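Ticket: bathroom chores, tub wipe task
Project: Plurimo
Site: Abu Hammour
Status: open, waiting on policy team

Reported problem
Policy trained on the hand-held gripper demos wipes the flat rim of the tub fine but stalls at the faucet. It either stops short of the knobs or pushes the cloth into them and gives up. The customer wants to know if the arm can take over tub cleaning at Fornus by December. Current answer is no.

Log
09:40 Pulled the last 200 demos. 135 are usable for the rim task. Most of the rejects are tracking loss when one marker cube turns away from the camera.

10:15 Replayed the stalls. Same place each time, behind the faucet neck. A person reaches over it and changes grip without thinking. The policy has few samples of that move.

11:30 Tried slower playback on the arm. Rim pass took roughly 110 seconds, clean enough. Faucet pass failed 3 times in a row. Stopped there.

13:05 Basin not attempted. The glossy surface gives bad depth and I don't want to mix two problems in one ticket.

14:20 Asked the demo crew for a new batch with both grippers, starting above the tub and going to the far rim. Told them to keep the gripper cable out of the way of their feet. Flititz build stays as it is until that batch is in.

Workaround
Let the arm do the flat rim, have a person do the faucet and knobs. It saves very little time - by hand the whole job is quicker.

Next step
Retrain on the new batch, rerun the faucet pass only.

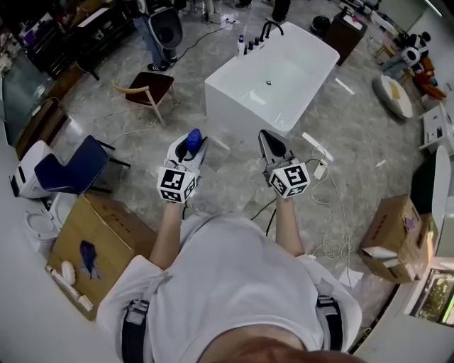

Dorin Toma: I'd leave the rim out of the retrain and give it only faucet reaches at first. We had the same stall on the sink task and more rim data made it worse. Please also log how often it drops the cloth, I can't find that anywhere in the ticket.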